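Geltham Porridge Notes: read me first

What you have downloaded is a folder of text files and one spreadsheet about hot breakfast grains. It covers millet, buckwheat, teff, barley and oats, and it records what each of them did in my kitchen when boiled. It will not make you live longer. If it does, write to me and I'll put the price up from nothing.

The spreadsheet is called grains.csv. Each row is one pot. The columns are grain, supplier, soak time in hours, water ratio, cooking time in minutes, salt (yes or no), and a score out of 11. The score goes to 11 because I had already given the Drumedon oats a 10 when the Imai buckwheat came in the mail, and I wasn't going back to change everything.
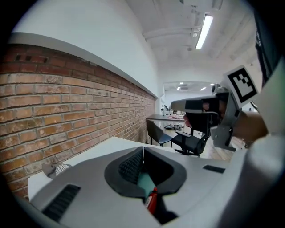

Fiber and protein figures were copied from the bags. Where a bag gave values per serving, I converted to 100 grams dry weight, and I have left the original in the column next to it so you can check my arithmetic. Please do. Soo-ah Wi checked the first batch and found that I had credited barley with more protein than a steak.

Known problems

Teff is underrepresented. It's expensive and it gets into everything.

Soak times over 4 hours mean "overnight," and overnight means whenever I got up.

The Nustex rows are for a pre-cooked blend with added inulin. Leave them out if you are comparing plain grains. They will drag your fiber average up to somewhere silly.

Scores for anything eaten with maple syrup should be treated as scores for maple syrup.

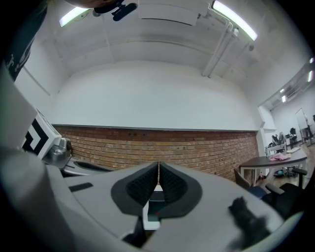 Page last changed: December

What it's good for

Planning breakfasts, settling arguments about water ratios, or practicing with a small, messy table. People with celiac disease should note that barley is in here, and that the oat rows don't say whether the oats were certified gluten free. I didn't write it down at the time.

It's no good for medical advice. I am one person with 2 saucepans and a digestive system of no special distinction.

Using it

Copy what you like and mention Geltham Porridge Notes somewhere. The file opens in any spreadsheet program. If the accents in the supplier names turn to soup, choose UTF-8 when importing.

Corrections go to the address in contact.txt. Recipes containing raisins are read but not added.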